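About us

We're Droltex, a small shop in Vundomville that sets up robot arms for kitting work. Kitting is the dull-sounding job of putting the right board, the right sensor and the right bundle of wires together so somebody else can build a product out of them. We love it! We opened in 2000 with one arm and a rented garage, and we still get a kick out of watching a kit come together.

What people mostly ask us about, though, is our rules. We wrote the first set on one sheet of paper and it has grown to 69 (yes, we know). You don't need all of them to get the idea. Boards are picked by the outside edge. Fingers stay off the capacitors and the terminal blocks, and if the arm can't find a clear bit of edge it backs out and asks for help. No grabbing and hoping.
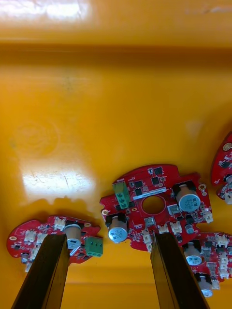
Speed comes after that. We start every new job at 5 percent and leave it there for as long as the person running it likes - there's no prize for being first to turn it up. Even on a job we know inside out we stop at 80 percent, and customers have tried to talk us out of that one plenty of times.

Then there's the table itself. One kind of part to a bin, always. Bins go where the job sheet says, the kit tray goes between them where both arms can get at it, and it gets a fresh sheet of paper before we start a batch. If a part lands in the wrong bin, we stop and move it by hand with the arms powered down, even when it would be so easy to just reach in.

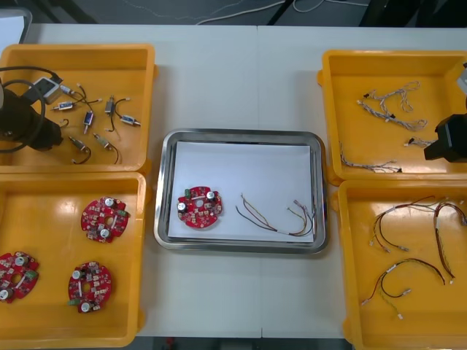
Wires get a page of their own in the rule book, since they tangle if you so much as look at them. Pick near the connector, lift straight up, wait a second, then move. If a second harness comes along for the ride, put both back and try again. We go over the whole book every May, read it out loud and cross out anything we can't explain to a new hire. Last time the lunch got cold.

We share the book with anyone who asks, and we like hearing where people think we've got it wrong.
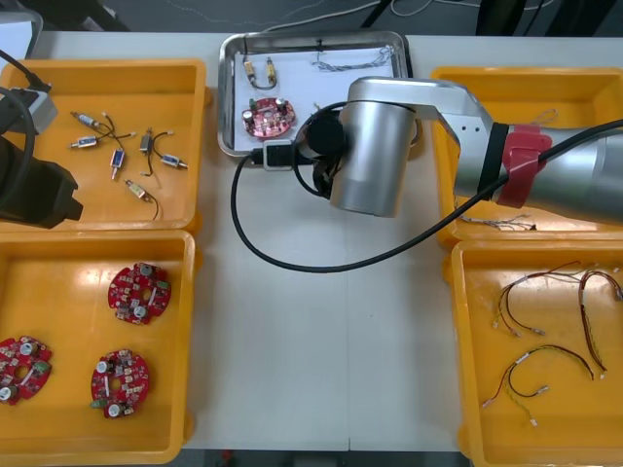 Maillard wrote to us that the rule about stopping for a misplaced part is too strict for short runs, and that their own crew in Zalbridge logs it and fixes it at the end of the batch. We talked that over for a good long while. We're keeping ours, but we did borrow their log sheet, and it's a lot nicer than the one we had.

If you'd like a copy of the rules, or want to come by and see a job being set up, drop us a line through the contact page.

Page updated 3 March 2024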